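Ticket 366 — Folding cell 2, left gripper slips on thin shirts
Opened by: So-yul Yang
Assigned to: Selorm Frimpong
Site: Simiyu
Priority: normal
Status: closed, with one follow-up

Reported problem (So-yul Yang)

The left gripper is losing thin cotton shirts during the lift. It closes on the fabric, the controller says it has a grasp, and the cloth slides out between the fingers before the arm reaches lift height. Thick items are fine. Towels are fine. It got worse after the finger bolts were changed last week. I restarted the cell twice and ran the homing routine and it made no difference. Please look at it before the Hemunar run, because that batch is nearly all T-shirts.

Update 1 (Selorm Frimpong), 22 April 2026

Started with the easy things. Wiped both finger pads with alcohol and let them dry. There was lint on both, mostly at the root of the fingers. Ran 15 grasps on a thin shirt and lost six. Same shirt on the right arm, 15 grasps, none lost. So it is the left gripper and we can leave the fabric and the table out of it.

Checked the grip force setting. The left arm was at 40 percent, same as the right. Raised it to 55 for a test and still lost shirts, so I put it back. Please don't raise the force to get around this. The motor gets hot on a long shift and we end up with a second ticket.

Update 2 (Selorm Frimpong)

Looked at the gap with the gripper fully closed and power off. The fingertips touch at the front and stay open at the back. A feeler gauge goes in from the housing side without any push. With a towel the pads squash enough to hide it. With one layer of T-shirt there is nothing to squash.

Jong-dae, did you set the finger angle again after you changed the bolts?

Reply (Jong-dae Kang)

No. I swapped the bolts one at a time so I wouldn't lose the position, tightened them by hand with the short key, and ran a towel through. It held, so I signed it off. I didn't know about the alignment block.

Update 3 (Selorm Frimpong)

OK, that explains it. The links can turn a little on the bolt even when you only take one out. Steps I used, for the next person:

1. Move the arm to the service position and lock out the cell.
2. Open the gripper by hand and take out any threads.
3. Loosen the bolts on both fingers half a turn. Do not remove them.
4. Put the alignment block between the pads and close the gripper onto it by hand.
5. Tighten the inner bolts first, then the outer ones, with the torque driver and not the short key. The value is on the card inside the tool drawer.
6. Take out the block, close the gripper, and check the gap front and back with the gauge.
7. Clear the lockout and run homing for the gripper only.
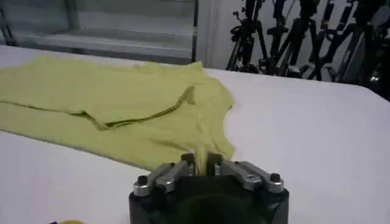
After step 7 the controller still has the old closed position saved. You have to go to Gripper, then Calibrate, then Save closed position. If you skip the save, the cell works until the next restart and then goes back to the old value. I skipped it the first time and spent half an hour finding out why.

Test after calibration: 15 grasps on the thin shirt at 40 percent, none lost. Then Lovisa ran the full mixed set.

Update 4 (Lovisa Dahlgren)

Mixed set done, 398 lifts on the left arm. Two drops, both on a slippery sports shirt that the right arm drops too. I would call that a separate matter. Grasp sensor and wrist camera logs are in the cell folder under the ticket number.

One thing I noticed — the grasp sensor threshold is low enough that it reports a grasp with almost nothing between the fingers. That is why the controller kept saying it was holding a shirt after the shirt had gone. I have not changed it. Can somebody who knows the Drollar controller say what is safe?

Reply (Da-eun Ki)

I'll take the threshold as a new ticket. Leave it as it is for now, both arms use the same value and I want to test them together.

Closing note (Selorm Frimpong)

Cause: finger angle not reset after bolt change. Fixed by realigning and saving the closed position. Added the steps to the service sheet for both arms, and the alignment block is now in the same drawer as the torque driver. Jong-dae has done the procedure once on the right arm with me watching.

Follow-up: grasp sensor threshold, Da-eun.

Usham Automation Support | Contact the service desk | © 2026 Usham | Back to top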